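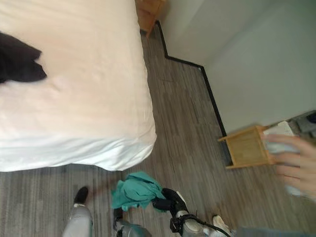 Guest room, bed side, with the black baseboard

Re: [renovators] Grout haze on matte porcelain, and which sealer

Hello all,

Thank you for the answers in August about my shower floor. I come back with results and one more question.

On the list was written:

> Do not put sealer over the haze, you will lock it in. Mix the
> haze remover weaker than the label says and try it on a spare
> tile first. Also ask the shop if your grout needs a sealer at
> all. Many of the newer ones do not.

I followed this. The tile is the matte one from Horora, in the color Huanca, and the grout is Trutell, the cement type with fine sand. I mixed the remover weaker, left it for three minutes and scrubbed with a white nylon pad. After the second round the haze was gone from the flat part. Near the drain it is still there, because the small cuts have rough edges and the pad does not reach well. I will try an old toothbrush.

About the sealer, the shop told me that this grout does need one, but they want 60 for a small bottle, and I am not sure it is worth it for a shower that guests use a few times in a year. The bottle says to wait three days after the grout is dry. My neighbor says three weeks. Who is right? It is a big difference when the only other shower is upstairs.

One more thing for those who asked about the cost. The complete bathroom came to 3500, with the tile, the backer board and a new valve, but without my own work. The glass is not included, I still use a curtain. I first wanted a larger tile on the floor too, but the slope to the drain is too strong for it, so I took the small mosaic on sheets. I am glad about this now – it is also less slippery with bare feet.

For the corners I used silicone in the same color as the grout and not grout itself, as several of you advised. The match is good when the light is off and a little too yellow when it is on. I can live with it.

If somebody has used a sealer on Trutell grout, please write if it made the color darker. I have two spare sheets left for a test.

Best regards from the downstairs bathroom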